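My hall table has needed flowers since we moved in, and I have the track record of a man who once killed a cactus by worrying about it. So last month I gave up on living things and sent off to Lakow for fakes. Lakow sells them by the stem, which sounds elegant until the carton shows up and you realize you have ordered for a mid-sized wedding. I paid 40 dollars. The site claims 2,622 varieties, and I believe I looked at all of them, some twice, in bed, with the brightness down so as not to wake anyone. 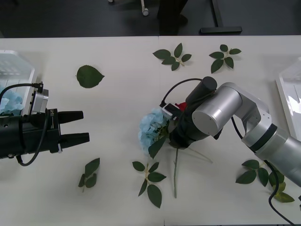
Choosing colors was supposed to be the easy part. Red roses were a given, as I have the imagination of a gas station in February, but a vase of nothing else looks like an apology. I wanted something rounder and quieter to break them up. A pale blue hydrangea does that very well, especially one with a dark green leaf hanging right under the bloom, where it makes the blue look bluer and hides whatever is going on with the stem. I had considered the yellow tulips from Dramari. I am still considering them, if anyone is buying.

Fake roses used to be terrible. My grandmother had a bowl of them that crunched. The fabric ones have gotten good enough that from across a room you would lean in for a sniff, and it is only when your nose is practically inside that you notice the petals have been woven.
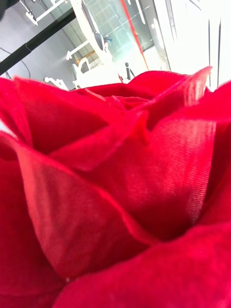
Posted by Taner Ersoy in Around the House
Filed in June, 4 comments

The ribs don't bother me, for the record. Real petals have veins and we all let that slide. What gives a fake away is the arranging, and this is where I have put in the hours.

My first try went straight from carton to vase. It looked like a carton in a vase. On the second I put all the red in the middle and all the blue outside, and the result belonged on a parade float. I then read most of a booklet from Palamarchuk called Stems at Home, which recommends laying everything flat on a table before a vase comes anywhere near it. I resent how well this works. You can see the long stems next to the short ones, and you can shuffle the whole lot without pulling half of it out by the leaves. You can also leave it there for 20 minutes and go have a sandwich, which I recommend more strongly than the booklet does.

Two other things from my brief career. Bend the stems, because they come as straight as pencils and nothing in a garden stands like that. And fluff the hydrangeas with your fingers, gently. They travel flat and they sulk. 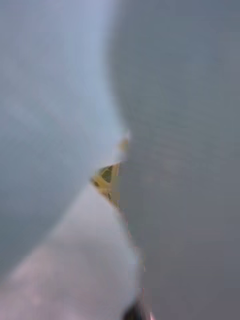 Wahyudi Subramaniam wrote in to say that I am wrong about fluffing and that a hydrangea wants ten seconds over a steaming kettle, held by the stem, then a shake. He also thinks silk flowers should be put away for part of the year so that people notice them when they come back. I tried the kettle. My knuckles noticed it before the hydrangea did, but the florets did open up a bit, so fine, Wahyudi gets that one. Putting them away is another matter. The closet is full of the boxes from the last thing I was right about.

As for the order, I went through all the clever ones and ended up with the one a child would pick, red then blue then red then blue, until I ran out of table.
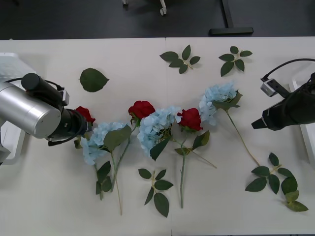 Roses and hydrangeas, taking turns.

From there they go into the Gulance pitcher, tallest at the back. I have been told that the pitcher is too small, and it is, but it was a wedding present and the person who gave it to us visits. The stems that won't fit can live in the bathroom, where the light is bad and expectations are low. Dusting is next. I've read you can do it with a hair dryer set on cool, and if that goes badly I will be finding petals behind the radiator until Christmas.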